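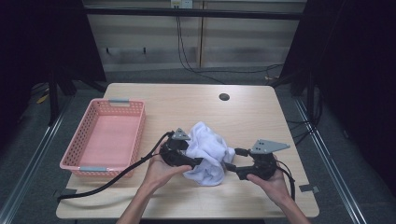
How should a small towel be folded so it fits a shared basket? In thirds the long way and then in half, with the hem turned inside.

That was the answer our group reached by March, and we had a great time getting there! The project was for our home textiles class, and we worked through 73 folds across 10 fold styles. Zineb Erraji kept the notebook, and Moushumi Akanda argued for rolling right up to the last week.

Towels with a print were the fun part. You get something to line up, and you notice very fast when a fold has drifted.

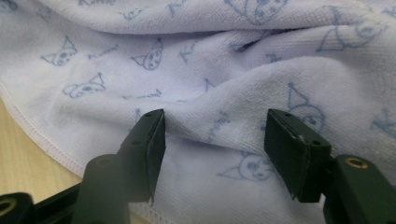

Figure 2. Printed towel before folding, hem at lower left.

Plain white cloth was harder for us than we expected. With no pattern to follow, we went by the hem - find one corner, follow the edge to the next, then pull gently until the sheet hangs even.

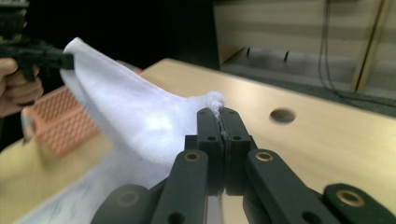
Starting from the corners also cut down on creases in the middle, which had bothered Sumaiya Abeysekara from our very first trials. She wants to try bath sheets next, and I'd love to help. We still disagree on whether to smooth the cloth before the first fold or after it - my vote is before.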